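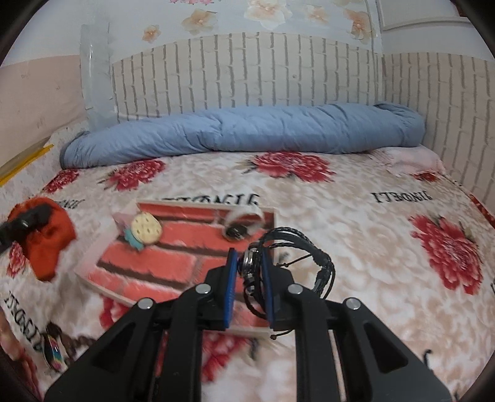

Why does a search for the 1851 Senate ballots stop at page 6?

The scanned volume was split into two files when it was loaded, and the search index only picked up the first one. The missing pages are still on the server and can be opened by page number.

Ticket 3486
Collection: Andrade Legislative Papers
Status: Open, workaround available
Opened: 29 January 2021

Reported problem: Reader is comparing the recorded votes with newspaper counts. Searching "ballot" in the Ornier viewer gives results for the opening pages and nothing after. Same result in two browsers.

Log

Cleared the viewer cache. No change.

Opened page 1067 directly by typing the number in the page box. It loads, and the text layer is there. So the scan is fine and the text was read.

Checked the index. The second file has no entry. It holds about 2000 pages, mostly roll calls and committee reports.

Ran a re-index on the second file. Failed with "duplicate volume ID." Both files carry the ID of the first.

Gave the second file its own ID on the test server and ran it again. Finished without errors. "Ballot" now returns hits in both files, but the page numbers in the second start over at 1.

Sent the numbering problem to Tevumetti. They expect a fix in March. Live server left as is until then.

Workaround: use the printed index at the back of the volume, then enter the page number by hand.

Search tickets
Enter keyword or ticket number
Go

Related tickets
Zana map layer missing county lines
Roll call tables print blank
Letter dates sorted as text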